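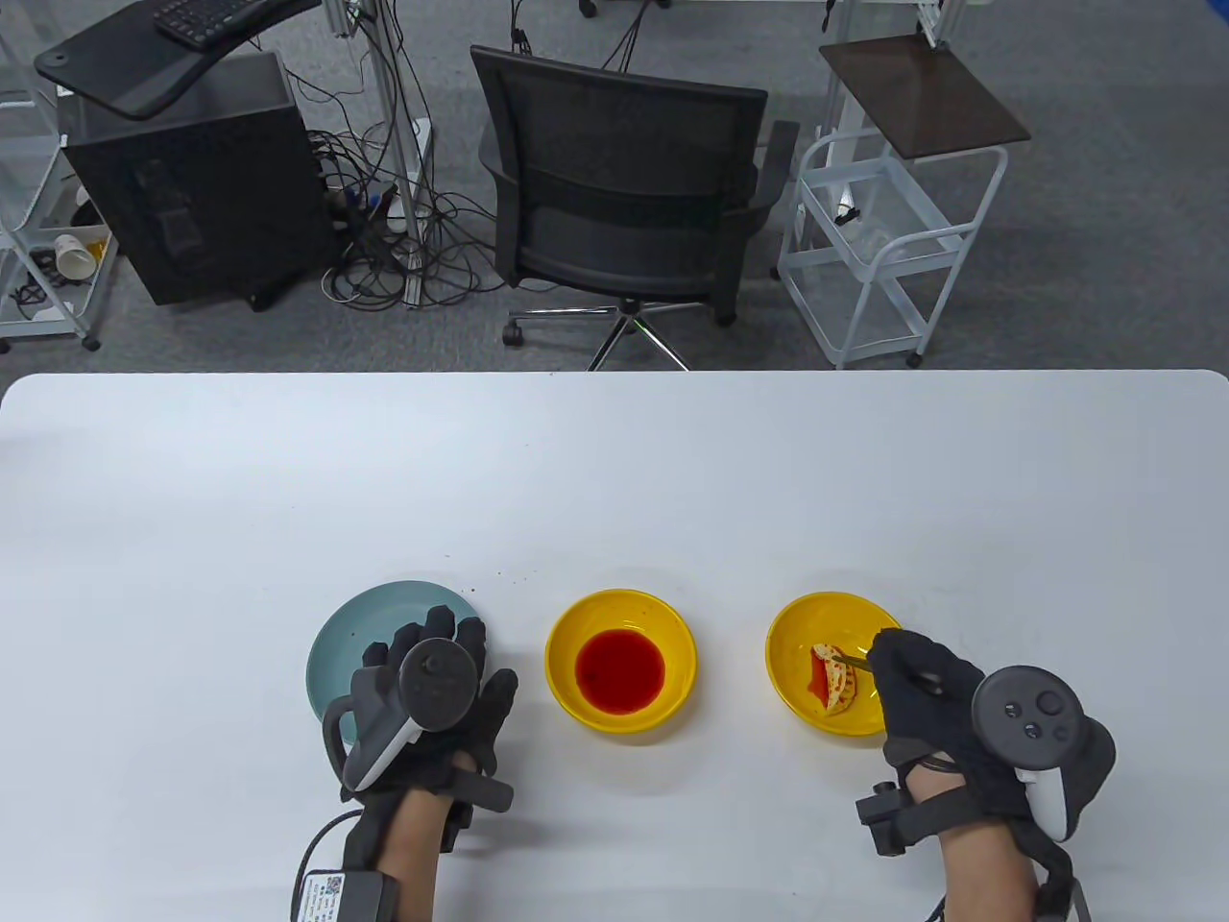
Fig. 1. Gloves, controllers, chopsticks, and a table with a plate and two bowls.

Unit 4: Where the examples come from

Reading for this unit: the Galtdale report, first half only. Skip the appendix on cost. I don't believe the numbers in it and neither should you until somebody shows the time sheets.

So far in this course we have treated the training set as a thing that exists. It arrives as a folder, it has a size, and the size goes in the first table of the paper. This week we look at how the folder gets filled. For the kind of work in Fig. 1, the answer is a person at a table, doing a job by hand with tracking gear on both wrists, over and over, while the position of each hand is saved along with video.

The case for doing it this way is easy to state. People are good with chopsticks and arms are not. If you make a person drive an arm from across the room, you get slow, stiff examples and a tired driver. If you let the person use their own hands, you get quick motion and more episodes per hour. That is the claim, and I think the part about episodes per hour is mostly true.

The claim I want you to press on is the next one, which slides in without much notice: that hand motion plus video is enough to teach a machine the same task. Ask what was saved. The controller tells you where the back of the hand was. It does not tell you how hard two fingers pressed on a stick. Dumplings are soft and they slip. A good part of the skill is in the pressing, and the pressing isn't in the file.

Kiprono Laizer, who taught this unit before me, was kinder about this than I am. His view was that force can often be guessed from how things move, given enough video. Perhaps. I would like to see it done with sauce on the food.

What counts as one episode

An episode needs a start, an end, and a verdict. Write all three down before anyone puts a glove on. For a food task with chopsticks you might say: start with both hands clear of the dishes, end with the piece on the plate and the hands clear again. The verdict is yes or no. Do not allow "mostly."

You will want to allow "mostly." The piece lands half on the rim, the collector is annoyed, and it looks close enough. The Kawaguchi set is full of these, all marked as successes. When Adeel Janjua and I went back through a share of it by hand, we disagreed with each other nearly as often as we disagreed with the labels. I take that as a fault in the written rule. The people doing the work had two lines of instructions and had to make up the rest.

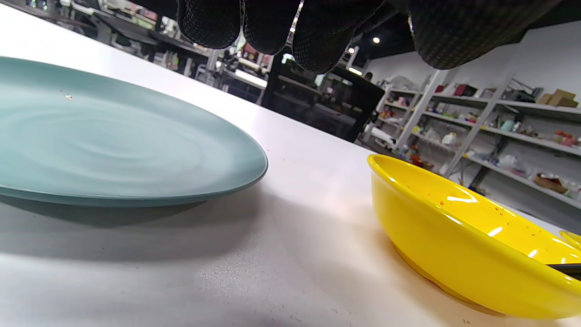 Last changed: Mon 29 August

Look at how little Fig. 2 gives you. The hand hangs in from the top, the plate runs off one side, and the bowl runs off another. There are droplets of sauce inside the bowl, and you can see them well. But if I asked you where the food is, you couldn't tell me from this view alone. A learning system can't either, unless something else in the record helps it.

Papers like to say that a close view "captures fine contact." Sometimes it does. It also captures the background. Behind this table you have a chair back, desks, shelves with boxes and bottles, part of somebody's head. All of that is in the input too. If every episode is collected at the same table facing the same shelves, the system is free to learn that shelves on the right mean reach for the bowl. You won't find out from your own test, as your own test will be run at the same table.

Points to check in any set of this kind:

- How many different tables? (Not how many episodes.)
- How many different people, and how many hours each? One quick collector can end up supplying half the set.
- Were the dishes moved between episodes, and by how much? "Randomized" in a paper can mean nudged by an inch.
- Are the failures kept? If they were thrown out, who decided, and when?
- Is there a clock shared by the video and the hand tracking, or were they lined up later by eye?

On the last point, be stubborn. A small delay between the two streams will not show up when you play the video back. It shows up when the machine closes on empty air just short of the food, and then people blame the model.

A word on counts. The Olier group lists 1,755 episodes for one table task, and that number is quoted a lot. Read further and you find 6 collectors and 2 layouts. I'm not saying the work is bad. I'm saying the first number tells you how long people sat there, and the other two tell you more about what a system could learn from it.

Gloves and gear

The glove has its own problem. The person in the examples has black knit or textured fingers. The machine, later, has whatever it has. Some groups paint over the hand in every video before training, and some simply hope. The Bellon notes argue that hiding the hand also hides the contact, and I agree with them on that much. I have not seen a fair test of the two side by side - if you find one, send it to me.

Gear also changes how people move. Strap a controller on the back of your hand and try to eat lunch. You will lift your elbow, slow down, and keep your wrist away from the bowl. Those habits get saved as if they were part of the task.

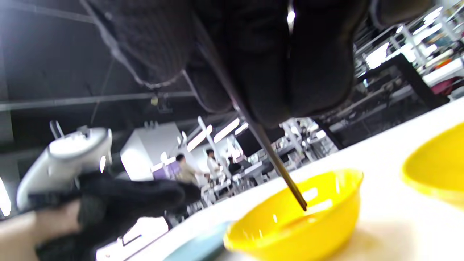
Exercise for section

Work in pairs. Use Figs. 1 to 3 and nothing else.

1. For each figure, write what a system would need to know to choose the next motion, then mark which of those things you can find in the picture. Use pencil. You will change your mind.

2. In Fig. 3 the tip of the stick is in the yellow bowl, and there is a small amount of something at the bottom. Write a success rule for the task you think is being done. Swap with another pair and try to find a case their rule gets wrong.

3. Fig. 3 has people in the middle distance and Fig. 1 has none that you can see beyond the table. Does it matter? Argue for "yes" first, even if you don't believe it.

4. Suppose you may add one more sensor or one more table, but not both. Choose, and say what result would show you chose badly. Answers without that second part get no credit.

Bring your rule from question 2 to the lab session. We'll try it on clips you haven't seen, and last March around a third of the rules didn't make it past the first clip.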